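Padard Coast Users' Group questions new Jistholm ferry timetable

For immediate release, 27th January

The Padard Coast Users' Group has looked at the summer ferry timetable published for the Zaluvcombe to Jistholm crossing and does not believe it will do what it promises. The operator, Darko Ferries, says the new timetable will bring more visitors to the island and shorten the queues on the mainland slip. We would like to see how.
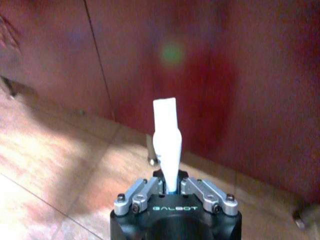
Padard Coast Users' Group – Visitor Access Team

From June, the first boat of the morning will leave Zaluvcombe 40 minutes later than it does now. Anyone who has tried to reach the north beach before the car park fills will know what that means. The road across Jistholm is a single lane with passing places for most of its length, and the later boat will put day visitors on it at the same time as the delivery vans and the campsite traffic.

Darko Ferries describes the change as "a more relaxed start to the day". Relaxed for whom is not explained. Walkers doing the full coast path need the early crossing to finish in daylight at either end of the season, and families staying on the mainland will lose a good part of their morning at the slip.

The company also says it will carry up to 752 foot passengers a day in high season. That figure assumes every sailing goes out full and on time. Last summer the shallow channel off the south end of the island held boats up at low water on many days, and nothing in the published plan says the channel will be dredged or marked any better. A timetable printed on good paper does not make the water deeper.

We are told that a new waiting room at Zaluvcombe will make up for the longer gaps between boats. The plans we have seen show seating, a ticket desk and washrooms, all of which are welcome and overdue.

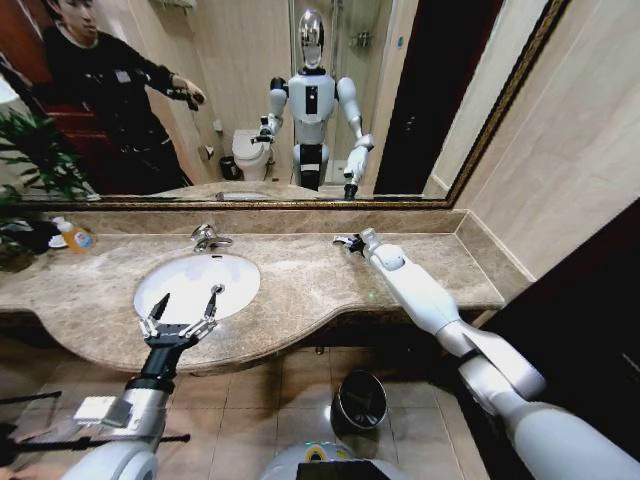

What the plans do not show is any shelter along the slip itself, where people with luggage, bicycles and pushchairs are asked to queue before boarding. They stood in the rain there last year and will presumably stand in the rain there again.

Then there is parking. The Zaluvcombe car park has 165 marked spaces. The operator's own leaflet talks of an overflow field with room for about 300 more, but there is no agreement in place for the field that we have been able to find, and no word on what happens to it after a wet week. Visitors who arrive to a full car park will do what they did last year and leave their cars along the verge towards Padard, to the annoyance of everyone who lives on that road.

A petition asking for the early sailing to be kept has gathered 3596 signatures. It was handed in before the timetable came out. The reply thanked us for our interest.

The group is not against change on the crossing. The present timetable has plenty wrong with it, the last boat back is too early for anyone who wants an evening meal on the island, and we have said so for years. The new one moves that boat by only ten minutes.

We are asking Darko Ferries to do the following before tickets go on sale:

Keep the early sailing, at least on weekends and during school holidays.

Publish how many sailings were late or cancelled last summer, and why.

Say in writing whether the overflow field will be open, and what it will cost to park there.

Put a covered queue on the slip.

Until we have answers, our advice to anyone planning a day on Jistholm this summer is to check the sailing times the night before, allow more time than the leaflet suggests and bring a coat. Those booking cottages on the island should ask the owner about arrival times before paying a deposit – some of the changeover times now in use will not fit the new boats.

Ends

Notes to editors

The Padard Coast Users' Group speaks for walkers, anglers, campers and small holiday businesses on both sides of the crossing. It receives no money from any ferry company.

Copies of the group's full response to the timetable are available on request.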